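I have worked at the Lurnitz warehouse for long enough that my knees can tell you the weather, and for most of that time my job has been picking. You get a tote, you get a list, you reach into bins and you put things in the tote. That's it. People hear that and make a sympathetic face, and I always want to say, hey, I liked it! (Mostly. Ask me again in August, when the loading doors are open and the fans are just pushing the heat from one side to the other.)

So when management told us that two picking stations would be handed over to robot arms, I had opinions. I still have them, they've just moved around some.

The first thing I'll say is that the pitch was terrible. We were pulled off the floor at 2 p.m. and shown slides. The arms were going to "free us up for more meaningful work." I looked at the guy from packing and he looked at me, and I think we were both wondering what the meaningful work was and where they'd been keeping it all this time. There was a slide with the new system's name, Moltell, in big friendly letters, and there was a slide about throughput, and there wasn't any slide about shifts. Guess which one we wanted.

Then the arms came and they were slow. I'm sorry, but they were! I can clear nearly 400 picks on a decent shift, and I'm chatting the whole time. In its first weeks the arm by my old station would hover over a bin like my mother choosing a melon. It was great with boxes. Give it a box and it was happy all day. Give it a bag of mixed pet toys and it would think, and reach, and think again, and then the light would come on and one of us had to walk over.

That walking over turned into my job. I'm what they call a station lead now, which means I look after 8 bays, some with people in them and some with arms, and when an arm gets stuck I go see why. I got a raise for it (small, but I'll take it). I also got a tablet, which I did not ask for and which buzzes when I'm in the bathroom.

I want to be fair about what got better. My shoulders got better. The low bins, the ones you had to fold yourself in half for, went to the machines first, and I will never argue for giving them back. A coworker who was about to quit over her back is still with us. That's real, and if you've never done 300 low picks before lunch you don't get to wave it away.

But what got worse is harder to put on a slide. Picking used to be a social job. You were elbow to elbow with somebody, you knew whose kid had a recital, you knew who was fighting with the landlord. Spread the people out between machines and you get a quieter floor, and quiet isn't the same as calm. We used to all go to Khổng for soup on payday, the whole line of us taking up the back half of the place. Now the breaks are staggered around the machines' schedule and it's three of us, maybe four.

And then there's the knowing. I knew things with my hands. I knew that you pick up a rubber ball differently from a fuzzy one, that a cup goes by the rim if it's crowded and by the side if it isn't, that anything with a handle will swing on you if you grab the wrong end. I never wrote any of that down and it wasn't in the training binder. These days an engineer stands beside me and asks me how I'd do it, and I tell her, and I can see it going into the notes. She's nice about it. She brings donuts. Still, I've got 40 coworkers whose tricks are going into those notes too, and I haven't seen a line on anyone's paycheck for it.

That's my actual argument, if you've been waiting for one. I don't want the arms gone. I want the people who taught them to get paid for teaching, and I want somebody who does the work in the room before the slides get made. Over at Eko, the place across the access road, they had pickers try out the stations first and say which bins should go to a machine. They kept their breaks together, too. It can be done, it just has to occur to somebody early enough.

My arm (I call it mine, I know) is better with the odd-shaped stuff than it used to be. It still puts its light on for the small lumpy things, and I still walk over, and if I'm in a good mood I say good morning to it.
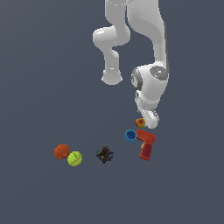

Simulated picking scene. Image: Moltell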